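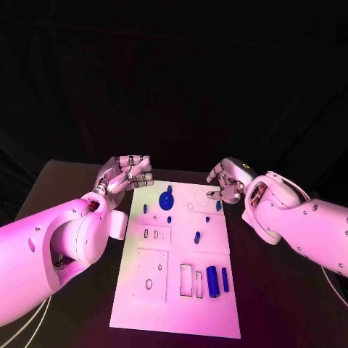 Jukilent checks other people's safety claims about two-armed robots. We don't build the arms and we don't sell them, and we're paid the same whether a machine passes or fails. Most of what reaches us comes with a brochure saying it can work beside people, and we start by not believing the brochure. Our standard job is dull on purpose: a white board, blue pegs, a blue gear, two cylinders, and a pair of arms that have to deal with them. A peg lying on its side tells us very little. We want to know what the controller thought it was doing when the peg got there.

We started because of a fault. A client, Wornetti, had a two-armed cell that stopped cleanly every time it was shown to visitors. Then one arm kept moving for 173 milliseconds after the stop button was pressed. Nobody was hurt. The log showed a normal stop, the supplier's report showed a normal stop, and an operator who had her sleeve near the wrist joint said otherwise. She was right. The log recorded when the stop was ordered and took it for granted that the arm obeyed.

We repeated that stop 1779 times on our own bench. It went wrong 30 times, always with both arms reaching over the board. The supplier, Derese, first blamed our cables. We changed the cables and the fault stayed. They then sent a software update called Vurkance, along with a letter describing the matter as closed.

We don't think it is. Since the update we have run 106 further stops without a late one, and we'd like to be pleased about that. It's too few for a fault that could hide through a week of good behavior. Our notice of 2018-08-15 says so, and it still stands. 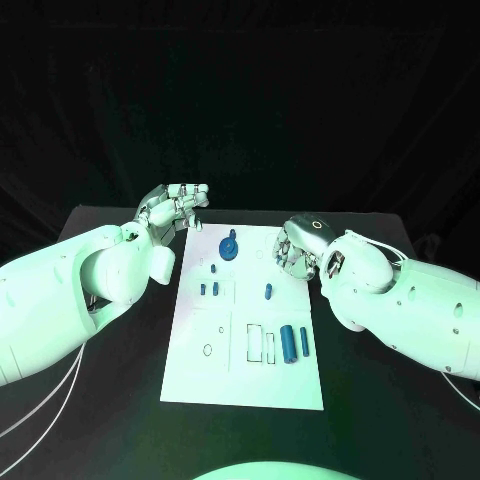 Derese replied that we were holding a sound product hostage to a rare event, and that no machine would ever ship if every bench demanded certainty. We print that because part of it is fair. Certainty isn't on offer from us either. We'd settle for a stop time measured at the arm by something that doesn't share a clock with the controller, and so far we haven't been sent one.

Our own record has a hole in it. For most of August we trusted the controller's log too, and signed one report on the strength of it. That report has been withdrawn and the client got the fee back.

What we do now:
Stop testing with separate timing
Fault reports, including ones the supplier won't like
Second opinions on updates described as fixes

We don't issue stickers or seals.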